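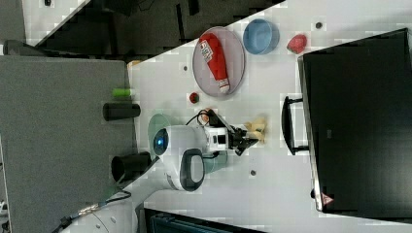
Do we have to buy the whole Raneton kit to pass this unit?
You can rent it. Drulter hires the kit out for up to 20 weeks, and you get the same gripper either way.

OK, week 8 notes! I've been reading the Raneton offer so we can pick it apart together. I like the white two-fingered setup (well, white arm, black gripper), and food items plus a plate and a bowl make a nice first table. My gripe is the manual: 266 pages, and the wiring bit is on the very last one. Before the lab, read the Dudcombe comparison sheet and write down one thing you'd ask Drulter.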